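Snack Displays and Counter Stands: Gallery

Punetti fits out small snack counters: the shelf beside a register, the end of a hotel front desk, the table next to the coffee machine in an office. This page collects notes on the stands and trays we use most, with a few words on how each one gets loaded. Most of our customers already own a counter or a table and only want something to put on it, so the notes stick to tabletop pieces. Floor racks and wall shelving have their own page.

Stepped stands, general

A stepped stand lets a short row of goods show above the row ahead of it. On a flat tray the tall things hide the small things, and by the end of the day the small things are still there. Steps fix most of that. We set the stand up bare first, wipe it with a soft cloth and plain water, and leave it to dry before anything goes on. Glass cleaner with ammonia will cloud acrylic over time, and paper towels leave fine scratches that show under a bright ceiling light.

Clear or colored

Nearly every order is for clear. We keep white and smoke gray on the list and sell a few each December, when offices buy them for cookies and wrapped candy. Clear shows dust more than white does, but it goes with any table, and the wrappers do the work of adding color. If your counter is glass, ask us for the frosted version. Clear on glass can be hard to see, and people knock it.

Dividers

Some tiers have an upright divider. It keeps two products from drifting into each other as people reach in. We put the divider where the longest item needs it and let everything else fall in around that. Long candy bars usually go lengthwise along a step, end to end. Stood upright they lean, and the whole row goes over when one is pulled out.

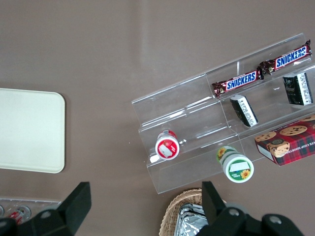 Heavier items go on the lower steps. A can or a tub near the top makes the stand feel tippy when someone takes it with one hand, and a round container can roll if the step has no lip. We lay round things down only when there is something to stop them on either side. Boxes and flat packs can go anywhere, but turn them so the name can be read from where the customer stands, and check that from the customer's side of the counter. It looks different from behind.

The Husar three-step

Our most ordered stand. It is 15 inches wide and comes in one piece, so there is nothing to put together. The edges are polished and the feet are small clear dots that stick on. Put the dots on before loading. A stand that slides on a smooth table will creep toward the edge over a few weeks of people reaching for things. Spare dots are sold by the sheet.

The Husar wide

The same shape at 19 inches, with a divider included. It suits a reception desk or a long break room table. It does not suit a narrow register shelf, where the ends hang over and catch sleeves. Measure first. We take returns on this one if the film has not been peeled off.

The Kang rim tray

A low tray for loose, small things such as mints, tea bags and sugar packets. It stacks when empty. The raised rim is just enough to keep packets from sliding off when the tray is carried. We sell it in cream, gray and black, and cream is the one that hides crumbs best. Wash it by hand. A dishwasher will not melt it, but the surface goes chalky after enough rounds.

The Kang compartment box

Molded clear plastic with round wells. It was made for single-serve cups and also holds small jars, bottle tops, wrapped chocolates and coffee pods. Lift items straight up when you refill. If you drag them across the top, the ridges between the wells get scuffed. The lid is sold separately, and most people skip it for daytime use and then want it for overnight, so order both if the room is cleaned after hours.

Tudum label strips

Paper strips in a clear sleeve that clips to the front of a step. Write the price in dark marker, large enough to read at arm's length. Printed strips look neater, but prices change and a stack of blanks lasts longer. One pack holds 40 strips and two sleeves. The sleeves fit both Husar stands and do not fit the Kang tray.

Tables and surfaces

Matte tops are easier to live with than gloss. On a gloss top the stand shows twice, once for real and once in the shine, and every fingerprint shows too. Brown, gray and tan all work behind clear acrylic. A busy stone pattern makes small packages hard to pick out. If you are stuck with one, set a plain placemat or a sheet of card under the stand.

Keep the stand out of direct sun. Chocolate softens long before it looks soft, and the wrappers fade on the side facing the window. A spot near the coffee is fine if it is not right beside the steam.

Loading order

Back step first, then the middle, then the front. Put older stock in front of newer stock on every step. Leave a finger's width between products so people can pick one up without tipping the next. If a step looks thin late in the day, move what is left toward the middle until the next refill.

Prices and ordering

The current list has 183 items, including spare feet, lids and sleeves. Stands ship flat in a padded box with film on both sides. Peel the film slowly from one corner and save the box if you plan to move the stand between rooms. Orders placed before noon leave the same day. For larger counters, send the width, the depth and a short list of what you plan to put out, and we will suggest a layout.

Next gallery: Floor racks and wall shelving
Back to: All galleries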